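Retro Handhelds Club, March meeting, held in the back room at Fliden

Minutes of last time were approved without being read, as is our custom.

**1. Kerkari 2.4 on older phones**

The new build of the Kerkari emulator was tried on 8 phones before the meeting. Six ran it. One ran it until a save state was loaded, then went back to the home screen and would not discuss the matter. The last is still installing and may be doing so when we next meet.

Members are reminded that Kerkari only reads cartridge backups you made yourself, and that the club's opinion on other sources has not changed - it is the same opinion, in the same bold type, on the same pinned post.

**2. Save file transfer**

Moving saves from Bretard to Kerkari works if the file is renamed to match the game exactly, capitals and all. The wiki says otherwise. The wiki was written by this club, so a strongly worded letter seems unnecessary. Page to be corrected before April.
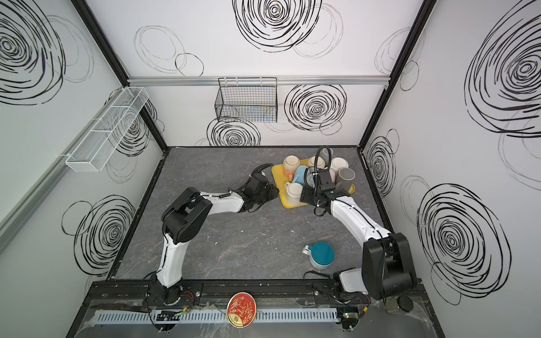 A member objected that renaming had cost them 100 hours of a role-playing game, and asked that the page say "copy first" at the top, in letters visible from the street. Agreed. It was also agreed that 100 hours was a lot.

**3. Controller group order**

Khumalo will take an order for Bluetooth pads at the lower price if we reach 300 dollars. We are at 260, with several people "definitely in" who have been definitely in since the fall. List closes at the end of the month.

**4. Forum**

The forum now holds 1,156 threads, a good share of them titled "help". Proposal to require the phone model in the title was carried. Proposal to require the question in the title was put off as too ambitious.

**5. Any other business**

The battery debate was reopened and, at 9:40 p.m., closed again.

**Actions**

- Fix wiki page on saves, with warning at top
- Post new title rule on the forum
- Chase the definitely-ins
- Check on the eighth phone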